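Teaching a Two-Arm Cell to Turn Book Pages by Teleoperation
Project report, Gion Ortner and Verena Aigner
Supervised project, Dremau Robotics Lab

1. Task and scope

The project covers one manipulation task: turning a single page of an open paperback with two arms. The policy is learned from human demonstrations only. No trajectory is scripted, and no model of the paper is used. Page turning was picked from the lab's task list since it needs both hands, involves thin flexible material, and can be reset by one person in a few seconds.

Training a policy for closing the book or finding a given page number is outside the scope of this report.

2. Teleoperation method

Demonstrations are recorded by remote control. The operator sits at a separate desk and moves two small leader arms with the same joint layout as the follower arms in the cell. Joint angles are read from the leaders and sent to the followers as position targets. The gripper opening is mapped from a trigger on each leader handle.

We first tried hand guiding, where the operator holds the follower arm directly and moves it through the task. This was dropped after one afternoon. The operator's hands covered the page in the wrist camera views, and guiding two arms at once by the wrist was tiring and gave jerky paths.

The leader interface has no force feedback. The operator judges contact by watching the paper. Aigner recorded most of the final set, as her demonstrations had fewer pauses at the point of contact.

3. Demonstration procedure

Each episode follows the same order:

Start both arms at the home pose with grippers open.
Bring one gripper to the page that will be turned and the other to the facing page.
Press lightly, then raise the free edge of the page.
Grip the raised edge and carry it over the spine.
Release, flatten, and return to home.

The book is placed by hand before each episode, with its position and angle changed slightly. Other objects stay on the table as background so that the policy does not learn from a bare surface.
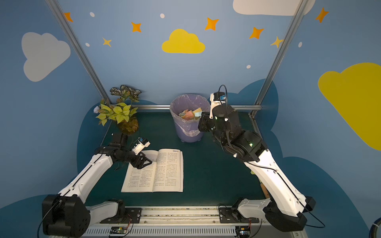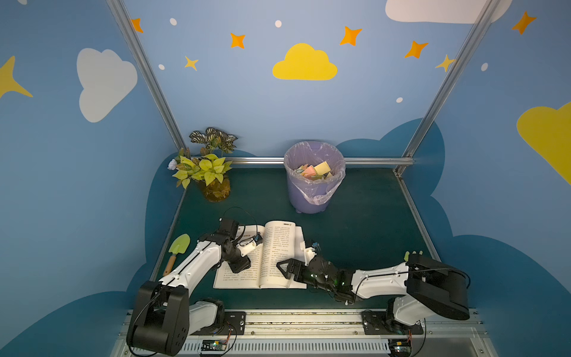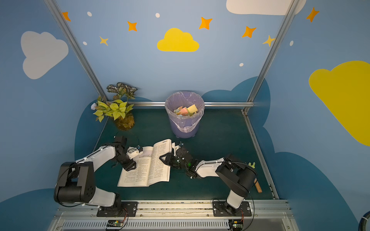

4. Data set

We kept 500 episodes. Episodes were discarded if the page tore, if two pages were lifted together and the operator did not correct it, or if a leader arm lost its calibration. Corrected double lifts were kept on purpose. They are the only examples the policy gets of recovering from this error.

Joint positions, gripper commands and all camera streams were stored with a shared clock. The recording tool, Tritelen, writes one folder per episode. A script by Ortner checks each folder for dropped video and rejects it if a gap is longer than 3 control steps.

5. Training and test

The policy takes the camera views and current joint positions and predicts a short chunk of future joint targets. It was trained on the lab workstation with the default settings from the Grakholm code base, except for a longer chunk length. Short chunks caused the arms to hesitate just above the paper.

In the final test the policy turned exactly one page in 42 trials. Failures fell into two groups. In the first, the fingertips slid over the page without raising it. In the second, two pages were lifted and carried over together. The second group was more common near the front of the book, where the stack on one side is thin and the open pages do not lie at the same height.

6. Problems during recording

Wrist cable slack had to be adjusted twice. A loop that is too tight pulls on the gripper at full reach, and a loop that is too long enters the camera view.

Operator style is visible in the data. Ortner tends to raise the page from its corner, Aigner from farther down the outer edge. Mixing both styles in one training run gave worse results than using either alone at the same number of episodes. The final set therefore uses the edge grip wherever the book angle allows it.

7. Open points

A simple force signal on the leader triggers would help the operator notice double lifts earlier. Softer fingertip pads are on order. The test should also be repeated with a hardcover, as all episodes so far use the same paperback.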